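Fustis Blocks and Bins: README

March
By Ngaio Hollis

Fustis is a small table of measurements for a collection of blocks kept in gray metal bins, along with the notes that explain how the blocks were measured, labeled and put away. It was put together by Ngaio Hollis and Santeri Toivonen in the Harju room at Pravmont. This file tells you what is in the folder, what the columns mean, and where the data is weaker than it looks.

The table has 361 rows. One row is one block. Blocks that were taken out of use before the current round are not in the table, and their numbers have not been given to other blocks.

What is in the folder

There are three files besides this one:

blocks.csv – the main table, one row per block
checks.csv – repeat measurements
notes.txt – typed up from the paper sheets, including remarks that did not fit in a column

Both tables are plain comma-separated text with a header row. They open in any spreadsheet program. If yours tries to turn block_id into a number, set that column to text on import. Otherwise the leading zeros go away and the rows will not match up with checks.csv.

Columns in blocks.csv

block_id – the number on the block's label, kept as text
length_mm – longest side
width_mm – middle side
height_mm – shortest side
mass_g – mass on the bench scale
finish – short code, explained in notes.txt
wear – 0, 1, 2 or 3
bin – F for front, R for rear
remark – free text, often empty

That makes nine columns. Length, width and height are always sorted by size, so they do not tell you which side the block was resting on or which side carries the label. An earlier version of the table used the label side as the top and measured from there. It caused trouble whenever a label had been replaced on a different face, and we dropped it.

The bins

The bins stand one behind the other and are named for where they stand. F is the nearer one and R is behind it. We thought about painting letters on them, but they get pulled out and wiped down, and somebody would sooner or later put them back the wrong way around with the letters showing one thing and the table saying another. With position names, whichever bin is nearer is F. If you swap them, swap the contents too, or change the bin column for every row involved.

A block's bin value is its home bin. It says where the block goes at the end of the day. During the day blocks can be in either bin or out on the wood, and the table makes no attempt to follow them. Please do not use the bin column as a record of where a block was at any given time.

The floor beyond the work surface is dark charcoal carpet, and a dropped block is easy to miss on it, especially in the afternoon when the blinds are down. Check the carpet before you write a block up as missing. The remark column still has a few entries reading "missing, then found," and nearly all of them were carpet. 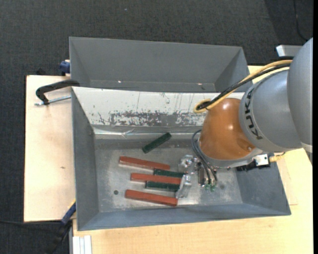 At the end of a session the blocks go back in the same way each time. Start with the longest ones and lay them flat along the bottom with their long sides parallel. Put the shorter ones on top. Do not stand blocks on end in the corners, even when there is space for it. They lean, they slide, and the edges get chipped when the next layer goes in.

Metal bins are hard on edges in general. We tried a cloth liner and it bunched up under the blocks, so the bottom layer was never level. A rubber mat was better but left a smell. For now the bins are used bare, and the care is all in how the blocks are put down. Lower them in. Tipping a tray of blocks over the rim is quick and loud, and it accounts for a good part of the wear scores of 2 and 3 in the early sheets.

The pale wood surfaces mark easily too. Lift the bins when you move them, with a person at each end if they are full. Sliding a full bin leaves a gray streak that has to be rubbed out with a damp cloth, and sometimes it does not come all the way out.

How the blocks were measured

Each block was wiped with a dry cloth and left in the room overnight before measuring. Length, width and height were taken with one caliper at the middle of each side, away from the corners. The corners are where the wear is, and measuring there gave smaller values for old blocks than for new ones of the same size.

Values are rounded to the nearest whole millimeter. The caliper reads finer than that, but two people measuring the same block did not agree any closer, so the extra digit was left off. The original readings are on the paper sheets and were not typed up.

Mass was taken on the bench scale with the label on. Label mass is not subtracted. The scale was set to zero before each tray, and again whenever the door had been opened, which moves the air enough to disturb the reading.

Ngaio measured the blocks from bin F and Santeri measured the ones from bin R. If you see a small difference between the bins, keep this in mind before looking for some other cause. The repeat measurements in checks.csv were done with the two of them trading bins, and they are the best guide to how much of any difference comes from the person holding the caliper.

Wear scores

0 – no damage found
1 – light rubbing, edges still sharp to the finger
2 – rounded or chipped along at least one edge
3 – a piece gone, or damage on more than one face

Scores were given by hand and eye at the time of measuring. The line between 1 and 2 is the weak spot. Santeri counted a rounded corner as a 1 if the edge next to it was sharp, and Ngaio counted it as a 2. We talked it over and settled on 2, and went back through the sheets to change the ones we could tell apart from the remarks. Some will have been missed. If your work depends on that line, join 1 and 2 into a single group.

A score of 3 does not mean the block was thrown out. Those blocks are still in use and still have a home bin.

Labels

Labels are printed on the Flutolano label maker and go on the largest face, near one end, running the long way. Press from the middle outward. Old labels come off best if you warm them with your hand for a moment and pull slowly at a low angle. Do not scrape with a blade.

If a label falls off and the number is not known, measure the block first and look for it in the table. Size and mass together will usually get you to a short list, and the remark column often settles it. If it does not, put the block aside and write it in the notes. Do not guess and do not print a new number for it.

Known problems

- Some rows have an empty mass_g. The scale was out of the room that day and those blocks were never brought back to it. Leave these rows out of anything that uses mass.

- The finish codes were made up as we went along. Two of them mean nearly the same thing, and notes.txt says which. They were not merged.

- Blocks that are close to square in section may have width and height traded between blocks.csv and checks.csv. Sort both before comparing.

- Remarks are typed as written, with spelling mistakes and shorthand left in. "Lbl" is label, "chp" is chip, and "see N" means ask Ngaio, who may or may not remember.

- There is no record of the age of the blocks. They came in over a long stretch and were mixed before anyone started writing things down.

What the table is good for

It is good for finding a block, checking that the set is complete, picking out blocks of a given size, and comparing the condition of the set with a later count. It has also been handy for working out how many layers will fit under the rim of a bin.

It is not a sample of anything wider. The blocks are the ones we happened to have. Averages from this table describe this set and should not be passed along as typical of blocks in general.

Changes in this version

Sides are now sorted by size. The bin column uses F and R in place of the old shelf names. Wear scores were reviewed as described earlier. Several remarks that had been cut short by the old spreadsheet were typed again from paper.

The next check of the set will be done on a Friday, when the room is free until closing. Corrections before then are welcome. Send the block_id, the column, the value you think is right and how you got it. If you have the block with you, please put it back in its home bin when you are done.

Contact: Ngaio Hollis or Santeri Toivonen, Harju room, Pravmont | © Pravmont | Back to top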